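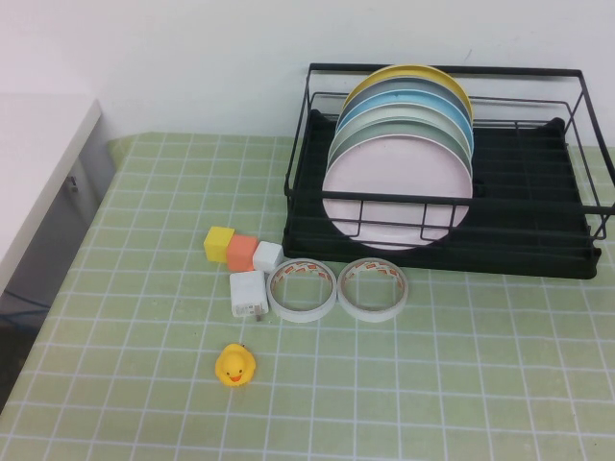

Dish rack with plates, pale green grid mat underneath.

From: Bernardo Amaral
To: Praltley Owners and Buyers list
Subject: Re: Our agent found us the house

Celeste Quintela wrote:

> Hi all, longtime reader, rarely post. We closed on our place on Mirnix Road
> in May and I wanted to put in a good word for Bakero, who represented us.
> Our agent showed us 28 houses and never once lost patience. When the
> right one came up she had us in the door before the sign was in the yard.
> She told us what to offer, told us which inspector to call, and we got it
> for only 5 over asking (thousand, I mean) with other people circling. I
> know some of you think agents are a waste of money but I would not buy
> another house without one, and I would not use anybody else. Happy to
> answer questions.
>
> Celeste

Celeste, congratulations on the house, and I mean that. It's a good street and the lots on the creek side are deeper than they look on the map.

I do have questions, though, and you offered.

First, who were the other people circling? Did you see any of the other offers, or did your agent tell you there were other offers, or did the listing agent tell your agent? Those are three different things. When we bought over on the hill we were told on a Saturday morning that there were "several interested parties" and that we had until five o'clock. We came up on our price. Two years later I got to know the seller a little, and he told me ours was the only written offer he ever had in his hand. Maybe the interested parties were interested. They didn't write anything down.

Second, you say she had you in before the sign was in the yard. Was the house listed by Bakero too? If the same office had both sides, I'd want to know when you were told that and whether you signed something about it. There's a form. A lot of people sign it in a pile with everything else and find out later what it said. I'm not saying anything improper went on. An office with both ends of a sale has a different set of worries than you do, and I'd read that "only 5 over asking" in that light. Over asking compared to what? The asking price is a number the seller's side picks. I would rather hear what the last few places on Mirnix sold for.

Third, the inspector. I've said this on the list before and I know some of you are tired of it. If the person who gets paid at closing also picks the person who can stop the closing, I get nervous. Ours came recommended by the agent, was here for 40 minutes, and handed us a report that was mostly a page of disclaimers. He missed a cracked vent stack and the fact that the bathroom fan blew straight into the attic. The second inspector, the one I found myself when we refinanced, took all morning and wrote 109 separate items. Plenty of them were nonsense (a loose switch plate, a missing downspout strap) but the vent stack was on there. How long was yours in the house? Did you walk around with him?

As for 28 showings, that does sound patient. It could also mean nobody sat down with you early on and asked what you could live without. I can't tell from your note which it was, and you were there and I wasn't.

For the folks on here who are still looking, this is what I'd do over again if it were me:

Get the buyer agreement by email and read it at home the night before. Look at how long it runs and what you owe if you walk away.

Ask for closed sales, with dates, and don't settle for what's currently listed down the block.

Pick your own inspector, and ask to see a sample report with the address blacked out.

If you're told there's a competing offer, ask whether it's in writing. You may not get an answer. Ask anyway and watch how the question goes over.

One other thing. Somebody asked last week whether the Mac Carthaigh houses, the ones behind the old feed store, are worth the price. I walked two of them. The kitchens are nice. The grading on the back lots runs toward the foundation on both of the ones I saw, and when I asked the sales office about it I was told the landscaping "wasn't finished." Fine, then get it in the contract what finished means and who pays if there's water in the crawl space next spring. I'd also ask what the HOA dues are expected to be once the builder turns it over, and not take "we don't anticipate a change" for an answer.

Celeste, if you get the chance, I really would like to know about the other offers. If your agent showed them to you, I'll say so on here and take my lumps.

Bernardo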